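Woltley Handling Cell, Phase 2 equipment planning
Progress report to the Sheehan program office
Prepared by Jolanta Piątek, 10/14/23

1. Status against plan

The equipment list approved in May had 17 lines. Eleven are delivered and accepted, four are on order, and two are held pending the decisions requested in section 5. No line has been added. One line, the second set of spare finger pads, was moved forward from Phase 3 with the agreement of the program office.

The Drinstead site remains the only test location. Work there is limited to light, flat and soft items handled on a polished stone-pattern surface, with yellow plastic fingers and black crosshatched grip pads. The purchasing questions in this report all come out of that work: what the fingers and pads cost to keep in service, whether the wrist camera should be replaced, and how many arms each station needs.

2. Fingers and pads

Fingers are bought as bare parts and the pads are fitted on site. The unit price of a finger is low, and the pad is the part that drives the running cost. Our planning figure in the May budget was one pad change per finger per 300 operating hours. Lech Szewczyk's maintenance log supports a shorter interval of 243 hours, taken as the mean over all changes to date. The main reason for replacement is loss of edge definition at the tip. Two pads were changed early for adhesive failure and are included in the mean.
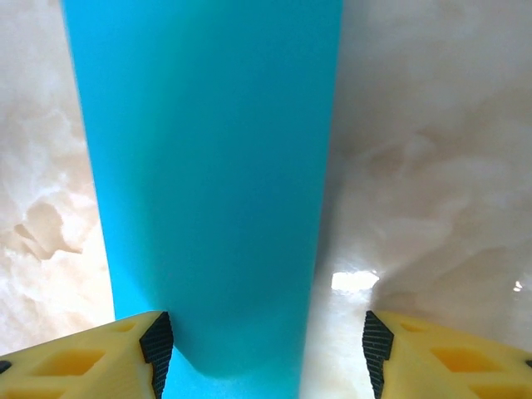
Figure 1. Wrist camera view, Drinstead: turquoise item between the gripper fingers, grip pads facing inward.

The shorter interval raises the annual pad requirement by a little under a quarter. We propose to absorb this in the consumables line by ordering pads in one lot in place of quarterly call-offs. The supplier, Nirora, has quoted a lower price for the single lot and will hold that quotation for 90 days. Shelf life is not a concern for the quantity involved.

No change to the finger design is proposed. A version with a metal insert was priced and rejected. It adds weight at the wrist, and no finger has broken in service.

3. Wrist cameras

The May plan assumed that the present wrist cameras would be replaced with a higher-resolution model during Phase 2. We now recommend deferring this. Resolution has not limited the work. The more common difficulty is glare from the polished surface, which the replacement model would record in more detail without reducing. The blue stock used in the trials separates well from the cream and beige background under the existing cameras. Paler stock has not been tried and is on the list for next quarter.

Two cheaper measures should be tested first: a diffuser over the work lights and a matte work surface. Both can be bought out of the minor works allowance.
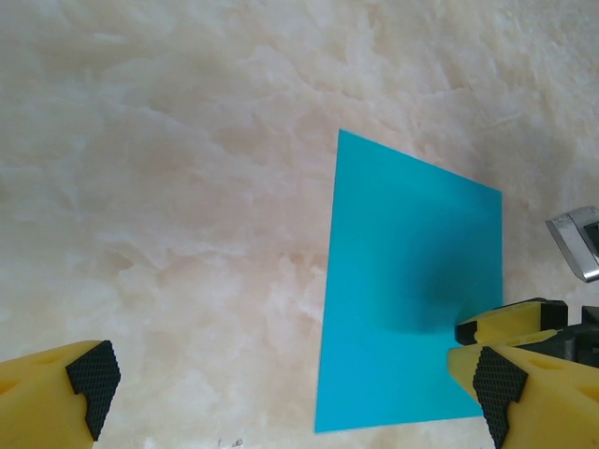 4. Number of arms per station

The budget carries two arms for the first station and one for the second. Paper is the item type that bears most on this choice. A single sheet lying flat gives a gripper very little to hold, and the procedures written so far for sheet work use both arms. The single-arm procedures cover block-shaped and rolled items only. If the second station is to take sheet work, it will need a second arm with its own gripper, wrist bracket and cabling, and the bench will have to be extended at the right-hand end.

The alternative is to keep sheet work at the first station and leave the second as budgeted. This costs nothing extra but ties all paper trials to one bench, with no cover during maintenance. Our estimate of the resulting delay is three weeks over the remainder of the phase. Lech Szewczyk considers this low, given that the pad changes alone take the first station out for half a shift each time.

A used arm of the same type has been offered by the Woltley stores. Its service record is incomplete. We have asked for the joint hours and the date of the last calibration and will not recommend the purchase without them.

5. Decisions requested

Approve the single-lot pad order before the Nirora quotation lapses.

Release the camera replacement line and hold the funds in contingency until the diffuser and surface tests are reported.

Confirm whether sheet work is required at the second station. The cabling and bench orders depend on this answer, and both are on hold until it is received.

6. Next period

Acceptance of the four lines on order, the two glare tests, first trials with pale stock, and a revised consumables forecast using the 243-hour interval. The spare controller is due from the supplier in the same period, but the delivery date has already moved once and is not yet confirmed in writing.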